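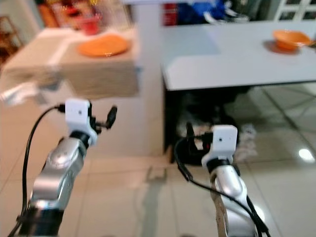
Ticket 187, left wrist cable on the two-arm machine. Status: open, waiting on a clip.

Okay, so the left gripper has been dropping off the bus again and I'm going to write everything down properly in one place, because last time I kept my notes in three different spots and ended up repeating a test I'd already done. The fault is always the same. The arm is fine, the gripper module goes silent for a second or two, then the Vuken controller throws error 209 (lost contact with end tool) and parks both arms. The right side has never done it, not one time. Now, both cables leave the module and hang in a loose loop beside the silver link, and on the left one the loop swings outward and then drops straight down the outside of the arm, so it has plenty of slack up top and very little to stop it flapping about. The right one bows out to the left and comes back across lower down. Same part number on both, different routing, and that's what got me thinking about the bend and not the electronics.

What I'd already ruled out before opening this:

Power supply. Swapped left and right at the base, fault stayed on the left.
Gripper module. Swapped those too (what a fiddly job, allow yourself a whole evening), fault stayed on the left again.
Firmware. Both modules report the same version, and I reflashed them anyway.

So it's the cable, or the connector down by the black joint, or something inside the joint that I really don't want to think about yet.

First entry. Ran the Celtetti wiggle test, where you hold the arm still and flex the cable by hand while the log is running. Nothing at the module end. Nothing in the middle. At the bottom, where it comes down along the arm, I got one dropout in maybe ten minutes of poking, and of course I couldn't get it to do it twice. Resistance on all the wires looked normal with the arm parked.

Second entry. Let it cycle the wrist through its full range with nothing in the gripper, 1000 cycles, left it going while I made dinner. It faulted 4 times! Every single one was with the wrist rolled nearly all the way out and the elbow low. That's the most repeatable I've ever had it, so I was pretty cheerful about a broken robot that night.

Third entry. Put it back on the tidy-up routine, plates and bowls, the light plastic stuff, to see whether a load changes anything. I slowed the lift to half speed and kept the right arm out of the way so I'd only have one thing to watch.

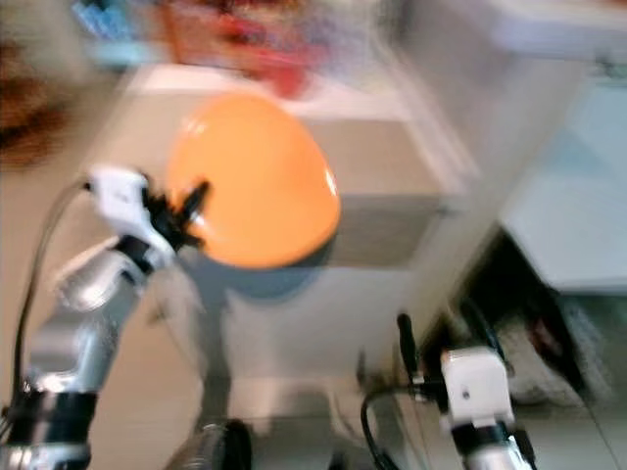
No difference that I could tell. It still wants the wrist rolled out before it'll complain, and whatever's in the fingers doesn't seem to matter to it. I also tried it at full speed and it didn't get any worse, which surprised me a little, I'd have bet on the whip of the cable being part of it.

Fourth entry. Support at Kodholm wrote back. They asked for the log file, the serial number and whether the connector had been "reseated with the locking collar fully home." Well. I went and looked, and the collar on the left was a good half turn short of the right one. I'd love to say I didn't put it on like that but I'm the only person who's had it off. Cleaned the pins, did it up until it clicked, reran the wrist cycles. One fault where there used to be four, so better, but not fixed.

Fifth entry. New cable fitted (it was the spare from the Szénashop box) and...

Correction, that should say the Szénási box, my autocorrect has opinions. Anyway, new cable in, old routing. Same cycles again, clean run, zero faults. I'm not closing this though! The old cable was clean for months too before it started, and if the bend at the bottom is what killed it then the new one is going the same way.

Still to do:

Get a clip for the outside of the left link so the drop can't pull on the connector.
Mark the collar and the housing with paint pen so I can see at a glance if it's backed off.
Cut open the old cable at the bottom end and look for the broken strand.
Check the right collar while I'm down there.
Send Kodholm the log from the clean run, they asked for it.

For now it's allowed to run, but with the wrist roll limited in the config. If anyone turns that limit off before the clip is on, please write it in here with the time, so I can match it up with the log afterward.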